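DORNON – NEWS – Residents of the Trarier apartments on Ghanem Street will be able to do their washing at home from this week, after stacked washers and dryers were approved for all 30 units in the building.

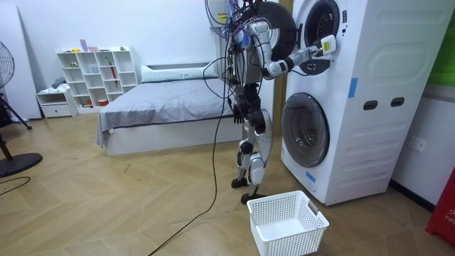
The change ends a long wait for tenants, who have shared a basement laundry room since the building opened. The room was closed in December when a drain backed up and flooded the floor. It reopened with four machines in place of the original eight.

Building manager Dirk Frerichs said 14 apartments will get their machines in the first round, starting with those on the ground and second floors. The remaining 16 will follow once the wiring on the upper floors has been inspected.

"Most of these units were never built with a laundry closet, so the stack is going in the bedroom for a lot of people," Frerichs said. "It was the only wall that backs onto the plumbing."

Tenants will not pay for the machines or the installation. Rent will go up by $10 a month in units that have them, and the coin machines in the basement will stay in service until the last apartment is finished.

Sawsan Fakhoury has lived on the second floor for six years and has two children in primary school. She said she had been taking her laundry to a laundromat on Zuvside Road, a trip that used up most of a Saturday morning.

"I would fill the car, drive over, wait for a dryer, and drive back," Fakhoury said. "I'm looking forward to doing one load on a weeknight."

Not everyone is pleased with the location. Gunhild Gunnlaugsson, who lives on the third floor, told a tenants' meeting last week that she was worried about noise in the evening and about losing the space where her dresser stands now. Frerichs said tenants who do not want a stack can decline in writing and will keep their current rent.

House rules sent out with the notice ask tenants not to run a load between 10 p.m. and 7 a.m. Lint filters are to be cleaned after every dryer cycle, and nothing may be stored against the sides of the machines. Tenants are also asked to leave the washer door open for a while after use so the drum can air out.

Installer Erick Waweru said each apartment will take half a day. Someone over the age of 18 must be home, and furniture has to be moved away from the wall the night before. Help with moving heavy items is available by calling the building office.

A second information meeting will be held in the lobby at 7 p.m. on 29 Jun 2020. Questions can be left with Lama Daher at the front desk before then.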